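Brerkbridge Robotics Forum > Software > Planning and Control

Wiping policy loses the cloth against blue dishes

plulon_pete
Hiya all, December 2020 and I'm still fighting this wiping task! Two arms, only the right one does the work. Cloth segmentation goes to mush once the gripper's down in the plate (blue on blue, I know, I know). I'm running the Storau planner at 16 Hz.
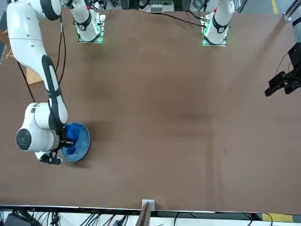

Reply 1: gravelbarge
Swap the cloth colour, mate. Orange, done, go have a coffee.

Reply 2: plulon_pete
Nah, that's cheating! I want the thing to cope. The wrist view is way easier to segment, the cloth's a much deeper blue than the dish up close, so I started fusing the two masks

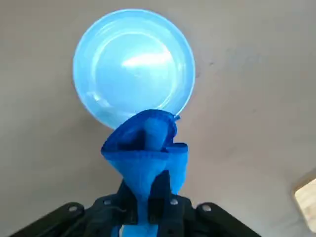
and weighting them by distance to contact. Out of 76 replayed runs it only lost the cloth in seven.

Reply 3: jurčo_fan
Disagree with the weighting. Distance is a rubbish proxy, use mask entropy. And look at your overhead view with the gripper up off the table, I couldn't swear to what it's holding. 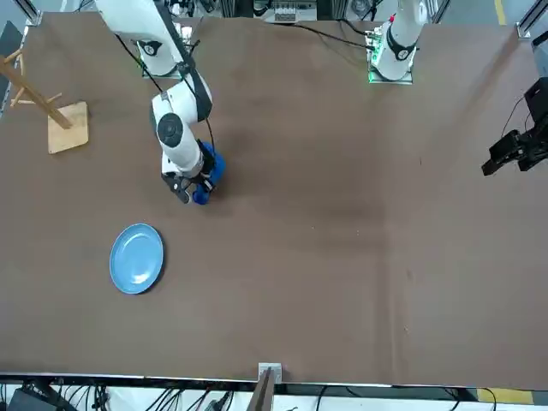
Does the Jurčo tracker need depth for this?
Colour alone is fine for the mask, but you'll want depth for the contact height.

Reply 4: gravelbarge
Still say orange. Entropy's noisy as anything when the cloth bunches up.

Reply 5: plulon_pete
Tried entropy over almost 900 frames and you're both a bit right, grr. It's jumpy, so I put a low-pass on it. Branch is up if anyone wants to poke at the params.
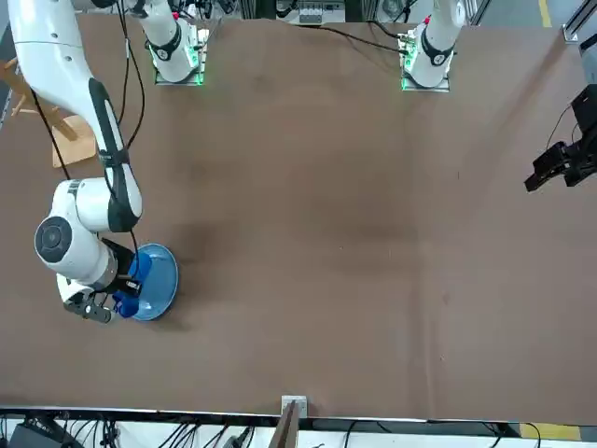 Right arm with the cloth on the plate, fixed camera.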